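Wullimbridge Film Society Forum
Board: Productions and Casting
Topic: Casting announced for the third Vultis film

Urho Vainio wrote:
Members will be aware that the producers have confirmed a third Vultis comedy, with both leads from the earlier films returning. Shooting is to begin in Vornitthorpe in August. The open call drew 2584 applicants for six supporting parts, and 200 of them were seen in person. I would welcome considered views on whether the series requires a third installment. My own position is that it does, provided the script is given more time than the second one received. 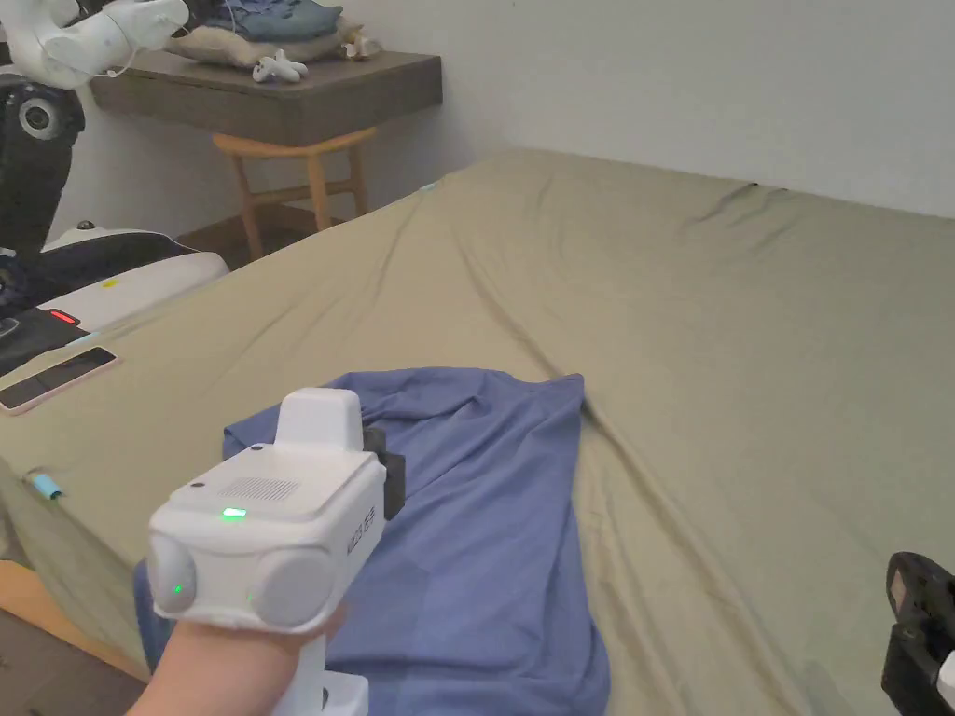

Marjatta Keskinen wrote:
I must respectfully disagree with the opening post. The second film repeated the hotel mix-up from the first almost line for line, and the new casting does not address that problem. A larger cast will leave less room for the two leads, whose scenes together were the main reason to buy a ticket.

Kalevi Räsänen wrote:
The previous post overlooks the change of writer. Buckley Pictures has engaged Irja Miettinen for the screenplay, and her stage farces are carefully built. I attended one in Wullimbridge and found no wasted scene in it. Members may wish to reserve judgment until a trailer is released.

Marjatta Keskinen wrote:
I accept the point about the writer. I do not accept that a stage farce and a 40-million production are the same kind of work. Studios revise comedy scripts during shooting, and the credited writer often has little say in the result.

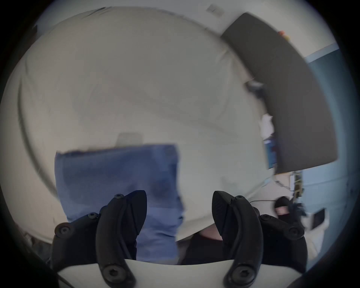 Urho Vainio wrote:
The question of sets also deserves attention. The second film was criticized on this board for its bedroom scenes, in which every room looked like a furniture showroom. I would ask the designers for something closer to a pale sheet with a dark crease down one side and a piece of blue cloth left lying on it. Farce depends on the audience believing that people live in these rooms.

Lenni Pitkänen wrote:
I agree with the remark on sets and disagree on the need for a third film. Two were sufficient. I will nevertheless attend the first evening showing and report to this thread.

Kalevi Räsänen wrote:
Please post the report under Reviews, as this board is reserved for production news.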